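Nadstead Institute for Professional Conduct
Curriculum and Events Board
Minutes of the meeting held 29 Oct 2021

Present: six members of the Board. The Chair presided. Apologies were received from the Damasceno office.

1. Minutes of the previous meeting

The minutes were approved with one correction. Under item 4, "invitation cards" should read "place cards."

2. Spring course in business correspondence

The Chair introduced the revised outline for the spring course, which will run for 2 days in March at the Rirnik Conference Center. The course covers forms of address, letters of invitation and reply, condolence and thank-you letters, and electronic mail to senior officials. The fee was set at $490 per person, to include lunch on both days and the printed workbook.

The Board reviewed enrollment for the last course. There were 63 registrants, of whom the greater part came from local government offices and law firms. Evaluation forms again asked for more time on writing to persons who hold more than one title. It was agreed that the second morning would be given over to this subject and that the section on letterhead design would move to the workbook as home reading.

A member asked whether the course should continue to teach the full formal closing for letters to ambassadors. After discussion the Board agreed to keep it, with a note on the shorter closings now in common use.

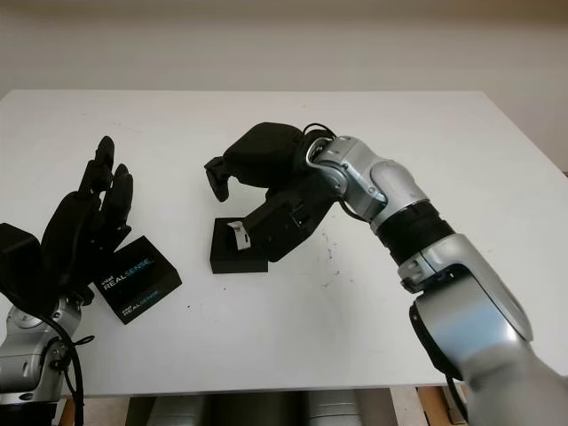 The Damasceno office, in written remarks read to the meeting, objected to the proposed start time of 8:30 a.m. on the first day. Participants traveling from out of town would have to arrive the evening before, and many employers do not pay for the extra night. The office asked that registration open at 9:30 and that the opening session be shortened.

The Board accepted the later start. The opening session will be cut by half an hour and the afternoon break kept at its present length.

3. Workbook

The workbook now stands at 167 pages. The Board considered two quotations for printing and accepted the one from Stirisico, subject to receipt of a proof on the heavier paper. Sample letters in chapter 5 still use the old postal format and are to be corrected before the file is released. The index is incomplete from "R" onward.

Action: Publications to return the corrected chapter to the Board office before the proof is ordered.

4. Certificates

It was noted that several certificates from the last course were issued with the participant's title left out. Replacements have been mailed. In the future, the registration form will ask for name and title exactly as they are to be printed.

Action: Registrar to amend the form.

5. Other business

The lease on the Nadstead reading room was carried over to the next meeting. A request to offer the dining module as a separate evening class was referred to the teaching staff for comment.

The meeting adjourned at 4:10 p.m. The date of the next meeting will be circulated by the Board office.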